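Packing insert

A packing insert (also called a box insert, molded insert or fitment) is a shaped piece placed inside a shipping or retail box to hold the contents still. It fills the space between the product and the walls of the box, keeps loose parts apart and takes some of the force if the box is dropped. Inserts are used for electronics, glassware, lamps, tools, cosmetics and many other goods.

Inserts are distinct from loose fill such as paper, air pillows or foam peanuts. Loose fill can be used with almost any product, while an insert is normally made for one product or a small family of products of the same outline.

Materials

Thermoformed plastic inserts are made by heating a thin sheet and drawing it over a mold. They are light, stack closely inside one another and can be made with fine detail. Molded pulp is pressed from wet paper fiber and then dried; it is usually gray or brown, though bleached pulp is white. Expanded foam is thicker and gives more cushioning, but takes up more room in storage. Folded cardboard is common for flat or square goods and needs no mold at all.

The choice depends on the weight of the product, the number of boxes to be packed and the rules on waste in the country of sale. A mold is costly, so short runs are often packed in cut foam or cardboard.

Form

Most molded inserts have a flat upper face with one or more recesses, known as pockets or wells. A pocket follows the outline of the part it holds, with a small gap so that the part can be lifted out. Rounded hollows at the side of a pocket, called finger wells, leave room for a thumb or fingertip.

Straight edges and raised ridges stiffen the piece. Sloping side walls, known as draft, let the insert come off the mold and make it easier to stack. An insert may be a single tray, or a pair of shells that close around the product — one below and one above.

Small accessories such as cables and printed guides are often placed in a separate lid or shallow tray, either on top of the main insert or beneath it.

History

Early boxes for fragile goods were lined with straw, wood shavings or cloth. Fitted cases with carved and lined hollows were made for instruments and silverware long before molded packing existed. Molded pulp came into use in the early twentieth century, with egg packaging among its best-known uses, and plastic foams and thermoformed trays spread after the Second World War.

The packaging designer Vinzenz Zaugg sorted inserts by how they carry a load, in a survey of 2,710 boxes made for the Drorkau packaging collection. His scheme has 4 groups: edge-bearing, floor-bearing, suspended and wrapped. Of the 52 suspended types he listed, 45 held the product by its ends alone.

Unpacking and reuse

An insert that fits tightly can be hard to pull from its box. The usual method is to open both ends, or to tip the box on its side and slide the contents out. Keeping the inserts with the box is useful if the product may be returned or moved later, as a substitute seldom fits as well.

Recycling varies by material. Pulp and cardboard can generally go with waste paper. Plastic trays are accepted in some places and refused in others, and foam is often collected separately or not at all. Inserts made of two materials glued together should be pulled apart first where this is possible. 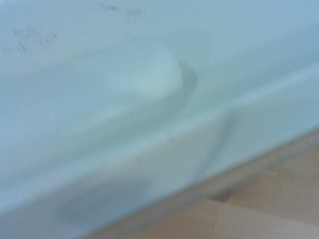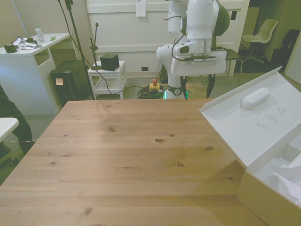

First picture: rounded recess and raised edge in pale molded plastic. Second picture: white molded inserts with curved shapes in a beige cardboard box, right, beside an open white lid or tray.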